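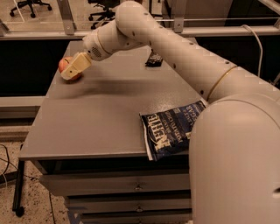

Desk snacks: what do you keep out, and what goes in the drawer?

Carovby Boards > Work Life > Desks & Storage

dbirkett_60
Posted February 4, 2020

OK so I've had one of those gray metal desks for years, the kind with the drawers stacked right under the top, and since January I've been trying to keep real food within reach so I stop wandering down to the vending machine at three. The plan was fruit on top, everything else in the drawer. The plan is not going great! By lunch it's all on top again and the drawer has rubber bands and a Kundbridge catalog in it.

So what do you all keep out, and what do you put away? And does anybody's chip bag survive a whole workday once it's open?
Darren

sanziana_c
Fruit out, always. I put an apple right where my hand goes when I'm bored and I eat it, every time. If it's in a drawer I find it two weeks later and it's soft and I feel terrible. Chips go in the second drawer down with a binder clip on them.

K_Afridi
Opposite for me. If chips are in a drawer I open the drawer. If they're out where my coworkers can see how many I've had, I slow down (a little). I'll give you the apple though.

harisj
Sea salt & vinegar people, please think about the rest of us. I sat next to a guy at Ekport who opened a bag at 10:30 every single morning and my eyes watered until noon. Put them in a drawer, put them in a car, I don't care.

sanziana_c
Haris, those are the best ones and you know it.

harisj
I do not know it. Plain salted or nothing.

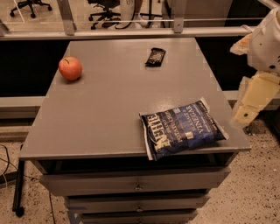

Thread reading time: 3 min

niazi_s
Chiming in for the gray drawer unit crowd, I love these things. Little round knobs, flat top, wipes clean with a damp cloth. My one complaint is that the top is so smooth everything slides. A chip bag near the front, like that Kettle one with a corner already dipping over the lip, would be on my floor the first time I shut a drawer with my knee. I keep bags toward the back now and let the apple have the left side, where I don't rest my arm.

K_Afridi
You shut drawers with your knee??

niazi_s
Both hands are usually full, Khurram. Coffee, other coffee.

dbirkett_60
Shoaib, does yours rattle? My top drawer buzzes whenever the printer runs and it's driving me up the wall.

niazi_s
It used to. I stuck felt dots inside the front, two at the top corners, and put a folded dish towel in the bottom. Paracha sells a cork liner you cut to size if you want it to look nice, but the towel was free and I already had it.

sanziana_c
Can we talk about candy bars though, because that's my real problem. Chips I can ignore. A candy bar at the far edge of the desk is basically calling my name until I get up and deal with it. I tried the "put it where you have to reach" trick and all it did was make me good at reaching.

harisj
Bottom drawer, under something heavy. I kept mine under the stapler and a phone book and went from one a day to maybe two a week.

K_Afridi
I don't buy the hiding thing at all, sorry. You know where you hid it! Buy one, eat it, don't buy the box of 30. My wife got us the box and it was gone in 13 days, and she doesn't even like chocolate that much.

sanziana_c
A box of 30 in 13 days is kind of impressive.

dbirkett_60
Reading all this I think my mistake was trying to give every snack its own place. I'm going to try one piece of fruit out and one other thing out, and once the other thing is gone it's gone until tomorrow. Drawer gets the refills.

harisj
And if the other thing is salt & vinegar?

dbirkett_60
Then you're lucky you don't work here, Haris.

niazi_s
Can I argue with the one piece of fruit part? I bring two apples, a red one for the morning and whatever's left in the bowl at home for the afternoon. One doesn't get me to dinner. Also wash them at home, our break room sink is a crime.

K_Afridi
Bananas. No washing, and they don't roll.

sanziana_c
Bananas stink up a drawer worse than vinegar chips, I will die on this hill.

harisj
Finally something we agree on.

dbirkett_60
Picked up felt dots on the way home, top drawer gets done tonight. Still need to find somewhere else for the rubber bands.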